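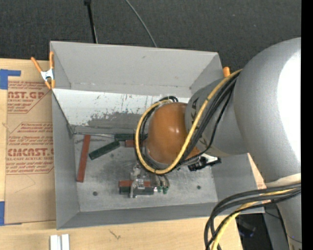
Red and dark green blocks in the gray bin, with the arm's gripper down among them.

Ukero puts out picking software update after a long summer of red and green blocks

October 2021

If you have ever tried to get the last few blocks out of the corner of a toy box with a pair of kitchen tongs, you already understand most of what the planning team at Ukero has been up to this year. Their new release of Jilto, the software that decides where a robot arm should reach, how it should turn its wrist and when it should think again, is now available to everyone who was on the previous version, and it is very largely a release about corners.

Kirstin Baird, who leads the planning work, was kind enough to spend most of a morning going through it with us (and to lend us a chair, which in that room takes some finding). She is a patient explainer, and she started with what Jilto used to do badly. Give the old version a block in the middle of an open bin and it would find a good grasp very quickly. Give it the same block pushed up against a wall, or lying alongside a neighbor with hardly any gap between the two, and it would try one approach after another, reject them all for coming too close to something, and finally report that the bin was empty of anything it could pick. People would then walk over, nudge the block with a finger and press the button again.

"That nudge was what bothered me," she told us. "Everybody did it, me included, and after a while you stop noticing you're doing it. I went through our logs in February and there were whole afternoons where the arm was only getting through the bin with a person's help."

So the group rewrote the part of Jilto that picks the approach. The earlier code settled on a grasp first and then looked for a path to reach it, and if there was no path, the grasp was thrown away and the whole business started over. Now the two are worked out together. The planner keeps a short list of likely grasps, grows a path toward each one, and lets the paths that are going well have more of the computing time. When two blocks lie side by side, it can choose to put a finger down along the outside of one of them and slide it a little way before closing, and that slide is planned like any other motion, with its own checks against the walls and floor of the bin.

The second big change is one that anybody with hoses and cables on an arm will be glad to hear about. Jilto used to treat the arm as if it were bare. The robot on the team's bench carries yellow and black cables looped around its wrist, and a wrist turn that looks perfectly harmless in the simulator can be a different matter with all of that along for the ride. The update lets you draw a soft envelope around the wrist, a kind of loose sleeve, and tell the planner how much you mind it brushing against things. Touching the rim of a bin costs a little, winding the wrist around past a limit you set costs a lot, and the planner will quite happily take a longer way around to avoid it. Kirstin says the limit comes set at a cautious value and that most people will want to loosen it after a day or two of watching.

Perception has had some attention too, though less of it. The block finder, which the team calls Hasen, now handles dark objects better. Red blocks never gave it a great deal of trouble, but the dark green ones would sometimes be joined together into a single long object, and the arm would set off to grip the middle of something that wasn't there. Hasen now looks at edges and depth together before it decides where one block stops and the next begins, and when it isn't sure it says so, and Jilto can ask for a second look after the arm has moved out of the way. Worn and scratched bins should also cause fewer false finds, as scuffs on the bottom are checked against a saved picture of the bin taken with nothing in it.

As for how it all performs, the team ran 2,000 picks with the old version and the same number with the new one, using the same blocks. The old version needed a person to step in 70 times. The new one needed 19, and Kirstin was quick to add that she isn't satisfied with it yet. Most of those remaining cases had a block standing on end in a corner, where the fingers had very little to hold on to. Planning takes slightly longer than it did, and on older computers you may notice a pause before the first pick while the saved bin picture loads.

There is a small tool in the release as well that I liked very much, called Cowie. It replays any pick from the log and draws every path the planner considered, including the ones it gave up on, with a line of ordinary English beside each saying what was wrong with it ("finger too close to left wall" and so forth). It began as something the team wrote for themselves during debugging, and it has plainly been used hard, going by the number of keyboard shortcuts.

Anyone upgrading should know that settings files from the old version will load, but the wrist envelope is switched off until you draw one. Release 37 is on the Ukero download page now along with the notes, and Kirstin asks that reports of odd behavior come with the Cowie replay attached.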